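Foam shape sorter, one part left over
Workshop & Makes > Puzzles and Sorters
Page 1 of 2

gluepot_gary
Posts: 1,905

I have been making a shape sorter out of red foam, the thick kind, on the theory that it would be quieter than wood. It is quieter than wood. It also dents if you look at it with a fingernail.

The block is done. Star, hexagon, circle, oval, a big square, the usual crowd, plus a few multi-hole spots for the overachievers: two little squares side by side, three small round holes in a triangle, a small square with a small circle for company. There's also a rectangle with a U-shaped bite out of one edge, which took me most of Saturday and which I'm not prepared to hear criticism about.

My question is about the blue curved piece, the one like a bit of gutter. It lives in the black holder for now, which is held down with a couple of screws. Does it deserve a hole of its own, or do I leave it as a separate stand-it-up task? Opinions welcome, within reason.
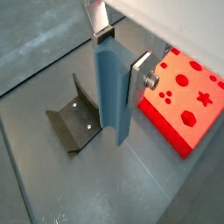

Blue piece and its black holder first, then the block.

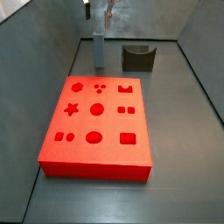
Charito Enriquez wrote:
Leave it out of the block. A thin curved slot in foam is a nice idea until the tenth time somebody shoves the part in crooked, and then you own a foam block with a rip in it. I did one in Lasance sheet and it lasted a weekend. The holder is the better answer, it's rigid and it doesn't care.

mrs_bandsaw
Posts: 400

Disagree, sorry Charito. A curved slot is fine if you cut it with a hot wire and go slowly. People tear foam because they use a knife and get impatient at the corners. My Anden block has two arcs in it and has survived a nursery class.

Charito Enriquez wrote:
Anden is denser. We don't know what Gary's is.

gluepot_gary
It's Cruzado, from the offcut bin. 10 dollars for the lot. Density was not discussed.

mrs_bandsaw
Then Charito wins, and I would like it noted that I gave in quickly.

Plunholm_refugee
Posts: 61

Can we talk about the three small round holes? Three identical pegs going into three identical holes is one puzzle and two chores. Same complaint about the twin squares. I'd trade the lot for a crescent.

gluepot_gary
The chores are the point. Have you met a four-year-old? They'd do the pegs until bedtime and send the star back.

Plunholm_refugee
Fair. Still want a crescent.

mrs_bandsaw
What did you use on the U, by the way? Asking without criticism.

gluepot_gary
Coping saw blade held in my fingers, then sandpaper wrapped around a marker. I'd recommend neither. Holder stays, slot is off. Now taking suggestions for hiding fingernail dents.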